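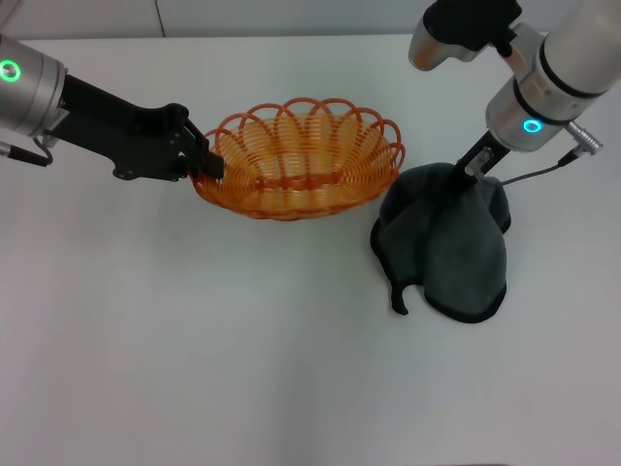 September, late, kitchen table. Tea gone cold twice.

Budget due to Hülya by nine tomorrow and I have half a page. So writing here first to get my head straight, then the spreadsheet. That's the plan anyway.

Two arms again all morning. Basket and cloth, basket and cloth. Left one holds the basket by the rim, right one picks up the cloth and goes over. I like the orange basket, the loopy rim gives the fingers something to get hold of. Yiğit wants to go to plain boxes for the next round, cheaper, stackable, all the same. Told him fine but keep the woven one, customers won't have plain boxes. He wrote it down. Don't know if he agreed.

Money. Things I know for sure:

Gripper fingers - the Melterico quote came in at 738 for the set. Per arm. I read it as the whole lot the first time and was happy for an entire lunch. So double that, plus shipping, plus whatever customs feels like. Alper says we could print pads ourselves and only buy the metal part. He said that in spring too and I still haven't seen a pad. Put the full price in. If he prints them, great, money back.

Service contract - Nestodmont want 1602 for the year, both arms, one visit included. One! Last year the visit was a man who looked at it, updated something and had a sandwich. But without the contract the spare wrist joint is full price and eight weeks, and I can't go to Efren in January and say eight weeks. So it goes in. Ask if a second visit can be swapped for parts credit. Ask nicely, they were snippy last time.

Table - leave it. Yiğit wants a dark top becuase of shadows, he says white bounces the light around. Eylül says white is fine and he should fix his settings. Not getting in the middle. A sheet of dark vinyl is pocket money, he can have that out of petty cash and we'll see.

Cables - always forgotten. Always. There's a cable hanging off the right arm that runs down to the gripper and every time it swings over toward the basket I hold my breath. Cable sleeves, clips, two spare leads per arm. Eylül priced it all from Leone and it came to less than I feared. She also wants a proper tray for the wall side. OK. Yes. Put the tray in.

Cloths - bought 50 in the summer, mixed colors, thinking that was forever. The gray-green ones with the hem are all everyone uses and they're going limp from washing. Reorder. Different weights this time, also something slippery, also a couple of towels. Efren asked why there's a line for rags in a robotics budget and I said they're not rags, they're the work. He laughed but he signed it.

Big one is the third arm. I keep writing it and deleting it. Case for - when one goes down we stop dead, both jobs need two hands, everybody sits there. Lost most of a week in June that way. Case against - price of a car, plus a stand, plus another controller, plus where does it go. The back corner has the printer and Alper's bike. Hülya will ask where it goes before she asks what it costs, I know her.

Maybe rent. Staditik do monthly, the rep said three month minimum, and he was a bit vague on insurance. Call him first thing. If renting through the winter covers the busy bit then I can put purchase under next year and look sensible. Need in writing: who pays if a gripper gets smashed, can we fit our own fingers on it, does the rent come off the price if we keep it. Also does it come with the same flange. Alper's question, good one, I'd have missed it.

Order for the sheet then:
fingers x 2
contract
cables and tray
cloths, baskets, boxes
rental, 3 months, marked optional
contingency - Hülya always cuts this so make it bigger

Also training. Efren should do the safety course again, his runs out soon, and Eylül has never had one which is bad and my fault. Find the price. Couldn't find the price. Put a number in and flag it yellow.

Half eleven now. Yiğit just messaged to ask if a second basket can come out of this year's money. In a diffrent color. Yes, go to bed.

Spreadsheet now. Then milk, bins, alarm for six.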